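Section 4. Filling and reading the 50-size conical tubes

Sulluseck bench guide, wet room
Written by Abilio Lozano. Revised 2/9/20.

Read Section 3 (racks and labels) before this one. If you came straight here from the index, go back for the label part at least, because the labels have to go on dry plastic.

4.1 What the printed scale is good for

The tubes have a column of numbers up the side and people trust it far more than they should. It is ink on plastic. The supplier's sheet says the scale is fine for general work, and I have never gotten a straight answer out of Peñalver about what general work means. I weighed water in a stack of tubes from one bag and they did not all agree with each other at the same line. Some were close. I would not bet a batch on any of them.

So for this guide:

- Use the scale to see whether a tube is near the amount you want.
- Use it to catch a big mistake, such as a tube filled twice.
- Do not use it as the measurement. The measurement is the pipette or the balance.

If your protocol says "fill to the line" and gives no tolerance, ask whoever wrote it what they meant. Half the time they meant "leave some room at the top."

4.2 Before you start

1. Clear the bench and wipe it down. Let it dry by itself. Paper towel lint sticks to the threads.

2. Take out only the tubes you need and close the bag. Our Toltari order is item 1629 on the stock list and comes 300 to a carton, and every carton I have opened had at least one bag with a torn corner. Throw out tubes from a torn bag or put them in the bin for practice use.

3. Look at the rim of each tube. You want a smooth lip with no nick in it. A nicked lip will leak no matter how hard you crank the cap, and cranking harder makes it worse.

4. Write the label. Contents, date, initials. "Pink stuff" is not contents. We had a rack marked that way in August and it all went down the waste route.

5. Set the rack where you can get your eyes level with it. If you have to stoop, raise the rack on the low shelf.

NOTE: The cone at the bottom means these tubes do not stand alone. Every tube gets a rack or some kind of holder, including the one you are "only going to need for a second."

4.3 Filling

1. Loosen the cap, lift it straight off and set it down with the open side facing down on a clean wipe. There are people who hold the cap in the crook of a finger while they pour. It works if you were taught to do it and practiced. Otherwise set it down.

2. Add the liquid slowly down the inside wall. Squirting it into the middle makes foam, and media with any protein in it will hold that foam long enough to ruin your reading.

3. Stop a bit short of your target. Wait for the wall to drain.

4. Top up in small amounts with the pipette.

5. Leave headspace. For anything that will be mixed by turning the tube over, I stop at 40 and go no higher. The box says you can fill these to 50. You can also fill a coffee cup to the brim and walk upstairs with it.

CAUTION: Do not let liquid get on the threads. It dries there and glues the cap, and it gives mold a place to start. If the threads get wet, wipe them with a fresh wipe and start over with a new cap.

CAUTION: Do not squeeze the tube while it is open. The wall flexes enough to push the level up, and you will read it high. Hold it firmly enough to keep it upright and no more.

4.4 Reading the level

1. Keep the tube upright. A slight lean puts one side of the surface above the other, and everyone picks the side they like better.

2. Get your eye level with the surface. Looking down from above is fine for checking that the inside is clear of bits. It is a poor way to read a number.

3. Find the curve at the top of the liquid. Read at the bottom of the curve, where it is flattest.

4. Find the nearest tick and read it as near that tick. Do not invent a number between two ticks and write it down with a decimal point. If you need the decimal, weigh it.

5. Say the reading the way it is. "About 40" is an honest entry for a tube like the one in Figure 4-1.

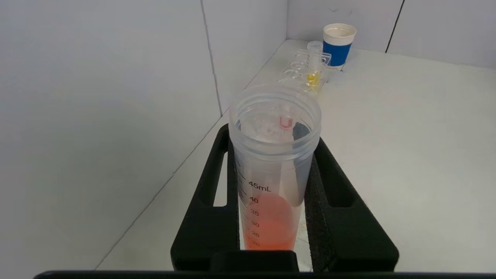
Figure 4-1. Open tube with the surface near the 40 mark. The lower numbers look reddish through the liquid.

Colored media does one more thing to you. Black ink printed over an orange-pink liquid picks up the tint, and in poor light the short ticks get hard to pick out. Hold a white card behind the tube if you are having trouble. I was told a colored card works better and tried three of them. White was fine.

The frosted plastic also softens the edge of the liquid, so the color looks paler at the sides. That is the tube. It does not mean the contents have separated, and you don't need to remix.

4.5 Checking by weight

1. Put an empty capped tube in the foam cradle on the balance and zero it. Use a tube from the same bag.

2. Swap in the full one, capped.

3. Write down the weight and work out the volume from the density on the bottle sheet. Do not assume your media weighs the same as water just because it is mostly water.

The Mesta balance in the wet room is slow to settle and drifts when the hood is running. Its manual claims otherwise. Give it time, and if the last digit is still wandering, write down what you have with a note.

4.6 Capping and putting away

1. Turn the cap backward until you feel it drop into the thread, then forward until snug. Fingertips only.

2. Tip the tube once over the sink. If it weeps, change the cap. If it weeps again, change the tube.

3. Wipe the outside and rack it by label, oldest in front.

4. Log it on the sheet taped inside the cold room door. The sheet has space for 490 entries and was almost full when I last looked, so start a new one if there are no lines left. Please don't write in the margin.

4.7 When something looks wrong

Level reads lower the next day. Check the cap first. A small change from cooling is normal, a whole tick is not.

Liquid has gone yellow or deep pink. Many media have a pH dye in them and the color is telling you something. What it is telling you depends on the recipe, and the chart on the wall was printed on a bad printer, so compare against a fresh tube.

Scale rubs off. Alcohol will do that to some lots. Wipe the side without the printing.

Two people read the same tube differently. Have both read it again at eye level without talking. If they still disagree, use 4.5.

Section 5 covers spinning. Do not spin anything until you have read the part about balancing the rotor.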